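Werkstatt Granudow, Galerie April

So, endlich die Bilder vom Umbau der Rechnerecke. Hat gedauert, sorry. Text kommt diesmal knapp, muss gleich wieder los, Kauko wartet schon mit dem Transporter.

Kurz zum Stand: Kauko Keskinen hat die alten Kisten aus dem Lager in Arelham geholt, 9 Rechner, dazu ein Karton Kleinkram. Schrauben, Blenden, Flachbandkabel, Slotbleche ohne Ende. Das meiste staubig aber brauchbar. Aufgeschraubt wurde am grossen Tisch hinten, die Gehäusedeckel lehnen immer noch an der Wand. Wer seinen Platz sucht: vorher wegräumen bitte, und zwar die Deckel nicht stapeln, die zerkratzen sich gegenseitig.

Ging flotter als gedacht. Corentin Lacroix hat sortiert, ich hab geputzt und beschriftet. Pinsel, Druckluft, Lappen. Zwei Netzteile gleich in den Schrott, da war nix mehr zu wollen. Speicherriegel liegen in der blauen Dose, Schrauben nach Grösse im Sortierkasten, obere Reihe M3, drunter die groben.

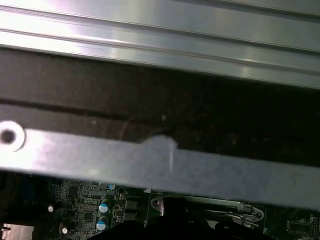 Blick ins Innere: Metallschiene mit Rillen, davor die flache Strebe, drunter die grüne Platine mit den hellblauen Kondensatoren.

Bei den Platinen bitte einmal auf die Kondensatoren schauen bevor ihr was einbaut. Gewölbter Deckel = raus damit, nicht erst ausprobieren. Stehen gern dicht neben den Streben, also Taschenlampe nehmen und schräg reinleuchten. Und Kratzer am Blech sind egal, das soll laufen und nicht ins Museum.

Was noch fehlt:
Wärmeleitpaste, die Tube ist leer
Abstandshalter, 20 Stück reichen
Knopfzellen fürs BIOS
ein ordentlicher Kreuzschlitz, der alte ist rund

Die Listen mit den Gerätenummern hängen am Schrank, Ordner heisst Treverix, fragt nicht warum. Bitte eintragen was ihr rausnehmt, auch Kleinteile. Letztes mal haben wir ewig nach einem Lüfter gesucht der längst verbaut war.

Weitere Bilder lad ich nach sobald die ersten Kisten wieder zu sind. Wer selber welche hat: einfach in den Ordner schieben, Name dazu reicht volkommen.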